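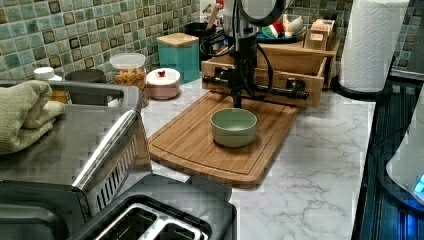 台所カウンターでの試用。竹製まな板に置いた碗の上方にアームを下ろした状態。

ホーム　製品　ハンド　カメラ　コントローラ　資料　お問い合わせ
印刷　メールで送る

Rumex 二指ハンド（手首カメラ対応)

Rumexは、家庭用品や食器など形状のそろわない対象物の把持評価に向けたJulnessの電動二指ハンドです。Darexアームの手首フランジに直接取り付けられ、他社アームには変換プレート（別売）で対応します。制御にはSaniコントローラを使用します。

主な仕様
質量：566 g（指先を含み、ケーブルを除く）
指先形状：先細型（標準）、平型（オプション）
通信：Sani専用バス
カメラ取付部：手首側に1か所
指先の交換：六角レンチによる

比較試験
先細型と平型の指先を同一のアーム、同一の制御設定で比較しました。把持試行は合計1,832回です。対象物は陶器の碗、布製の玩具、引き出しの取っ手としました。碗の縁をつかむ動作では先細型の失敗が少なく、布製品では平型のほうが保持中のずれを抑えられました。取っ手については両者の差が小さく、指先よりも進入角度の影響が大きいという結果です。試験条件の設定はTitilayo Adeleke、集計はOlanrewaju Basseyが担当しました。

指先の選定にあたっては、把持力の設定も併せてご確認ください。Saniでは把持力を20段階で指定できます。比較試験では碗に対して低い段階、取っ手に対して中程度の段階を用い、試行中の変更は行っていません。
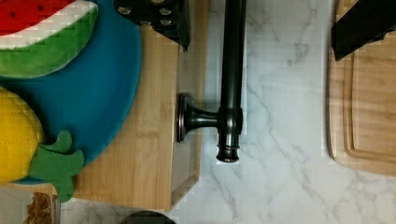 手首カメラの取付角度は、指先と対象物を同時に確認できるかどうかで決めます。角度が浅いと指先が映らず、深いと対象物の手前側が指に隠れます。調整時は左右の指先がともに画面の上側に入る位置を目安にしてください。この角度であれば、黒い取っ手の棒とまな板の間にある大理石模様の天板まで視野に収まり、進入経路の余裕を確認できます。一方、青い皿の上のぬいぐるみ状のスイカは左側が視野から外れています。皿の中央を狙う作業では、把持に移る前に手首を左へ寄せるか、固定カメラを併用してください。黒い指先は暗色の取っ手と輝度が近いため、輪郭抽出を使う場合は露出を固定し、指の領域をマスクで除外する設定を推奨します。

取り付け上の注意
ケーブルはアームに沿わせ、手首の回転に必要なたるみを残して固定します。たるみが大きいと、カウンター上の容器や家電に接触するおそれがあります。指先を交換した後は、Saniの原点合わせを必ず実行してください。カメラを付け直した場合は、手先座標との校正も必要です。

納入品
ハンド本体、先細型指先1組、接続ケーブル、校正用プレート、取付ねじ一式（予備を含め10本）。平型指先、手首カメラ、変換プレートは含まれません。

平型指先の改訂版は11月に出荷を開始します。現行品とは取付穴の位置が異なるため、追加注文の際は本体側面の型式記号をお知らせください。

印刷　メールで送る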